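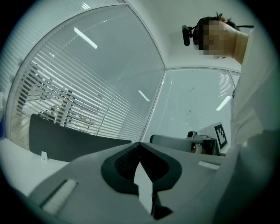 Work room, chair and desk side. Glass partition at left, blinds with slats partly open.

Ticket 447: Glare on white work table, horizontal blinds will not hold closed
Site: Plellthorpe, second floor, glass-walled room
Opened: 19 February 2022
Category: Furniture and fittings
Priority: Normal
Status: Closed, monitoring

Reported problem
Users report strong reflection off the white tabletop through the middle of the day. The slats are set closed in the morning and have opened part way by lunch. Small items on the table are hard to make out against the surface when it is lit from the partition side. Requester asks for new blinds or a darker table.

Initial checks
Blinds are the Stumance horizontal type with thin slats and a wand tilter, fitted in December. Headrail brackets tight. Cords not frayed. No bent slats. Turned the wand to full close and released it. Slats stayed put for several minutes, then relaxed by a small amount. Repeated twice, same result.

Light meter on the table, near edge, slats as found: 3,327 lux. Slats held closed by hand: 400 lux. The table is not at fault. Request for a darker table declined.

Log entry 1
Suspected the air supply above the partition. Closed the diffuser and left the blinds closed for two hours. Slats still crept open. Diffuser returned to its original setting.

Log entry 2
Removed the wand and inspected the tilter through the end of the headrail. The tilt rod was seated, but the set screw on the tilter gear was backed out by most of a turn. The gear could slip on the rod under the weight of the slats. Tightened the screw and refitted the wand. Held closed overnight on the first blind.

Log entry 3
Checked the remaining blinds in the same run. Two more had loose set screws. One tilter was cracked at the housing and would not take a screw. Ordered a replacement from Stumance through Tedasik, stock item, short lead time.

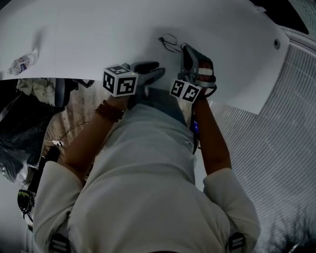
Work at the table can continue while the part is on order. As a temporary measure, keep the table's long edge parallel to the partition and sit with the light to one side. Do not tape the slats. Tape residue was found on one blind during cleaning and it pulled the finish off a slat.

Log entry 4
Tilter received and fitted. All blinds in the run cycled open and closed ten times. Reading at the near edge with everything closed: 43 lux above the hand-held figure. Accepted. The difference comes from the gap at the end of the run, where the last blind stops short of the wall.

Resolution
Set screws tightened, one tilter replaced. Added to the annual check for rooms with the same blinds. Reopen if slats creep by more than a few degrees in a day.

Comments (3)

desk_b2: Same fault in the small Nishimura room down the hall. Is that on this ticket or do I need a new one?

facilities: New one please, different cost code. Quote 447 in the notes.

tableside: Holding fine so far. Can the end gap be covered? Still get a stripe of light across the table in the late afternoon.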